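Pantry (room)

A pantry is a small room, closet or cupboard where food, dishes and household supplies are kept. The word came into English from an old French term for a bread room, and for a long time bread was the main thing a pantry held. In grand houses it was one of several storage rooms, each with its own job and often its own servant, while in smaller homes all of those jobs were folded into a single cool closet off the kitchen. Most people today use the word for any place near the kitchen where dry food is stored, whether or not there is a door to close on it.

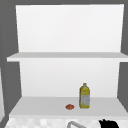
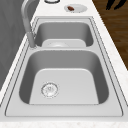 Computer renderings of white open shelving (first) and a double-basin kitchen sink (second).

History

In medieval households the pantry stood close to the buttery, where ale and wine were kept, and to the larder, where meat was stored. The three rooms were usually found at one end of the great hall, so that food could be carried in without a long walk through the cold. As houses grew, the rooms drifted apart, and by the nineteenth century a well-to-do family might have a dry pantry for flour and sugar, a wet larder for fish and meat, and a butler's pantry for the silver.

The butler's pantry has had an especially long and happy life in American homes. It sat between the kitchen and the dining room, and it was here that plates were warmed, glasses were polished and the last touches were put on a dish before it went to the table. Many had a small sink of their own, sometimes lined with soft metal so that fine china was less likely to chip.

Smaller homes made do in other ways, and some of them were very clever. The freestanding baker's cabinet, with its flour bin and pull-out work surface, gave a family much of the use of a pantry without giving up a room. When home refrigerators became common, many builders dropped the pantry altogether and put in more wall cabinets. It came back into favor later in the twentieth century, helped along by bulk shopping and bigger kitchens.

The Comdale houses

A much-loved local example is the group of row houses at Comdale, built for workers at the Lockwood mill. Each of the 5 original house plans included a walk-in pantry on the north side, with a stone shelf and a vent to the outside air. Venkatesh Varghese, in his history of the neighborhood, lists 1,185 houses built to these plans and writes fondly of the pickles, preserves and sacks of rice that later families kept in them – each household filling the same little room in its own way.

Design

Older pantries were placed on the shaded side of a house, and a small screened window let the warm air out. Shelves were kept shallow enough that jars could be seen at a glance, with deeper ones near the floor for crocks and sacks. Modern pantries follow much the same pattern – heavy things low, everyday things at eye level, and the holiday platters up where a step stool is needed.

See also
Buttery
Larder
Root cellar
Scullery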